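Getting sticker residue off an off-white door panel

Asked in Home and Cleaning, 3 answers

I've got a light coloured door panel the kids have covered in little stickers. Most are small and printed, a butterfly, a clapperboard, that sort of thing, plus a plain white paper one near the top. I want to keep the panel but lose the stickers before August. I tried a fingernail and the paper one just tears. Will eucalyptus oil hurt the finish? Don't know what the finish is, it came from Windwood years ago.

Answer 1 (18 votes)
Hair dryer on low, hold it a hand's width away, then lift a corner with an old plastic card. Go slowly. For the paper one, lay a damp cloth with a drop of dish soap over it for 6 minutes and it should roll off. Eucalyptus oil is fine on most hard finishes but test it low down near the bottom edge first. Wipe it off straight away and wash with soapy water after.

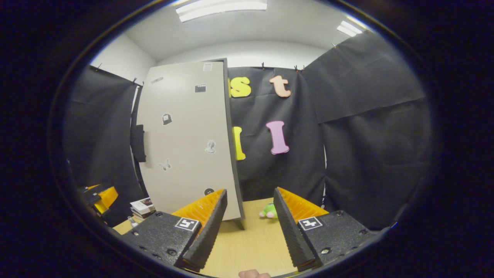

If the colour has yellowed over the years you may get clean patches where the stickers were. Not much you can do about that except paint it. Soft toys and felt should be moved well away before you start, as the oil marks fabric.

Answer 2 (3 votes)
I'd leave them on. Ours are still up.

Answer 3
metho worked for me but it took some of the paint too so maybe dont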